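Workshop notebook, Troscombe textile room
May 19, 2022

Indigo vat, second attempt at reviving it. The January vat died because I left it uncovered over a long weekend and it sulked itself to a flat, greenish nothing. Perla has been kind enough not to mention this more than once a day.

Opened the lid at 32 degrees. Smell: bad, but the right kind of bad. Surface had a coppery skin and a decent bloom in the middle. Liquid underneath was yellow-green when I drew some up in the glass, so there's life in it. pH paper says a bit high. Trudy's paper says fine. Trudy's paper is older than mine and I suspect it says fine to everyone.

Fed it bran and a spoonful of madder, stirred slowly, lid back on. Left it alone for an hour, which I spent moving jars from one shelf to another and calling it stocktake.

Test strips

Cotton from the Milska bolt, scoured last week, cut into 19 strips. One has since become a bookmark. Dips of six minutes each, airing in between on the line by the back door.

One dip: colour of a washed-out school shirt.
Three dips: respectable. Wekesa says "sky", I say "hospital".
Six dips: a proper mid blue, slightly blotchy near the top where the pegs were. New pegs needed.

The linen took it faster than the cotton and more evenly, as it always does, and as I always write down as though I'd discovered it.

Rubbing test on the six-dip strip, dry white cloth: a faint smudge. Damp cloth: considerably more than a faint smudge. Beverley wants these for cushion covers and owns a cream sofa. I have raised this with her. She says it'll be right.

Notes on denim, for comparison

Bronwyn asked why jeans fade along the seams and our cloth doesn't. Short version for the next time she asks: in ordinary denim the warp is dyed and the weft is left white, and rope dyeing leaves the dye sitting mostly on the outside of the yarn. Rub the outside off and the pale core shows. Hems go first on the ridges, where the stitching puckers the fold and the high spots cop all the wear. Ours is dyed in the piece, so both sets of yarn get colour and there's less contrast to expose.

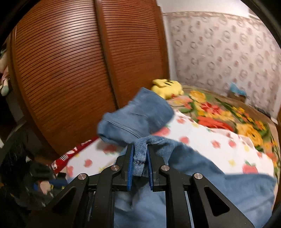 Still to do

Overdye the two worst strips with weld and see if we get a green anyone would admit to.

Ring Kerekes about the lime. The last bag had set into a single brick and I'm not paying for a brick.

Check the vat at 48 hours. If the bloom's gone, feed it again and don't stir — Wekesa, this means you.

Find out who borrowed the long tongs. The short ones put my cuff in the vat, and I now own one blue cuff.

Rinse water is still running pale blue after the fourth change. Strips left soaking overnight in the Grekmont tub, label on the side, please don't tip it out.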